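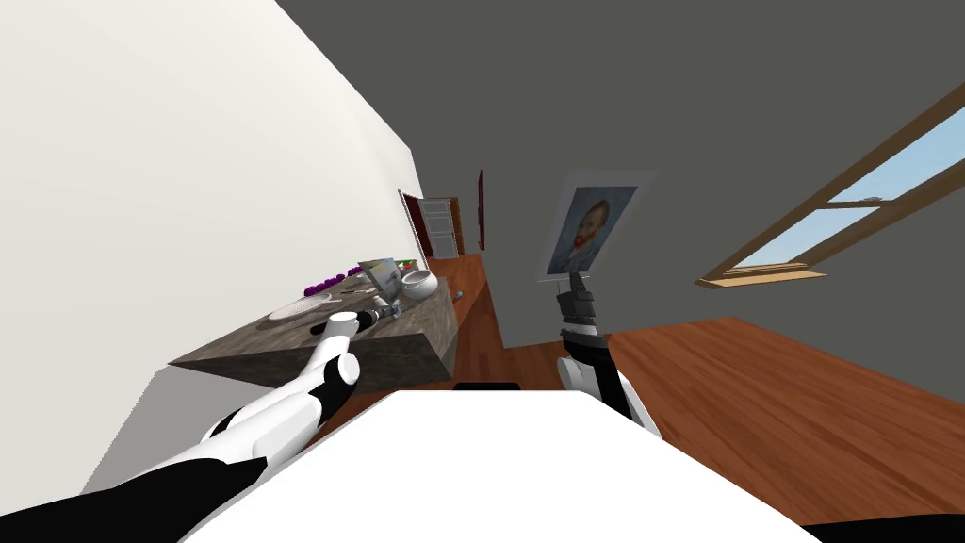
My sister-in-law Viorica has bought a water filter jug, and so for three weeks I've been hearing about water. She read a piece in October which said that what comes out of the tap is "dead", and that a body can only take in water which has been "structured". The jug does the structuring. It's made by a firm called Hiva and it costs more than my kettle, my toaster and my good frying pan put together.

I've got nothing against filters. If you live somewhere with hard water and you're sick of the scum on your tea, an ordinary jug will help with that, and I owned one for years until I lost patience with buying the cartridges. My trouble is with the word "structured". I went through the leaflet twice, and it never says what the water was like before, what it's like afterwards, or how anyone would tell. There's a drawing of some hexagons. There's a line about mountain streams. Then there's a figure, 51 per cent, in very large type, and under it the words "better hydration".

Better than what? I wrote and asked them. A man called Benedek Juhász wrote back, very politely, to say the number came from a "user study". I asked how many users. He said 240, which sounds respectable, so I asked what had been measured. They'd been asked whether they felt more hydrated. Just over half said yes. These were people who had already paid for the jug!

I don't think Mr Juhász was being dishonest, by the way. I think he'd been handed a number and told it was a good one. But read that leaflet again knowing where the figure comes from and it looks very different. It doesn't mean you take in 51 per cent more of anything. It means that of the people who spent the money, nearly half didn't notice a thing.

Viorica's answer to all this is that she feels better, and I believe her. She's drinking eight glasses a day because the jug is sitting on the side looking expensive, and before that she lived on coffee. I'd feel better too. I suggested she try a fortnight of eight glasses straight from the cold tap, to compare, and she said I was missing the point.

So we did a small test of our own. My neighbour Csaba Halász poured three glasses for each of us, one from the jug, one from the tap and one from a supermarket bottle, and he kept a note of which was which. All had been in the fridge overnight. Viorica picked the supermarket one as the jug. I picked the tap as the supermarket one. Csaba's wife, Mariann Balogh, who had only come round to return a casserole dish, said they all tasted of fridge.

I know that proves very little. Two and a half people in a kitchen isn't science, and taste isn't what the leaflet promises anyway. But it was a fairer go than the "user study" got, given that we didn't know what we were drinking.

What bothers me most is the cartridge. It's meant to be changed every 100 litres, and there's a little light that comes on to remind you. At eight glasses a day, plus the kettle, plus the cat's bowl (the cat is on structured water as well), she'll be buying those things for as long as she owns the jug – and I can't find any other make that fits.

I've asked Mr Juhász what happens to the water if you carry on past the light. No reply yet. I'll put it up if he sends one.

We use cookies to remember your settings and see which posts are read. Accept all | Manage choices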